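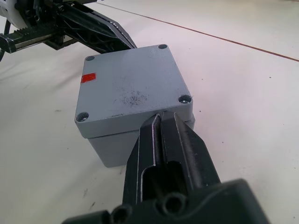 **When does the Garby town hall get its lights back?** The first Sunday in March, with doors open from 3 pm and the big switch-on once it gets dark.

GARBY – After 19 months of dances in the school gym and choir practice in the footy club, the old hall on Xavier Street is ready for company again!

The rewiring was done by Trurnent Electrical, a local firm that worked around the pressed-tin ceiling so it could stay where it's been all along. Every light over the dance floor is new, the stage has its own dimmers (the drama group is thrilled), and the kitchen can finally run the urn and the pie warmer at the same time.

Jivolix, the community arts fund, put in the last of the money for the stage lighting, and 200 households chipped in through the raffle and the autumn plant sale.

The afternoon starts with a brass band on the front steps, then scones, a kids' shadow puppet show and a bush dance until late. Entry is free. Bring a plate to share if you can, and flat shoes for the dancing. Parking is behind the library, and there's a ramp at the side door.

Hall bookings for winter open the next morning at the Garby library desk.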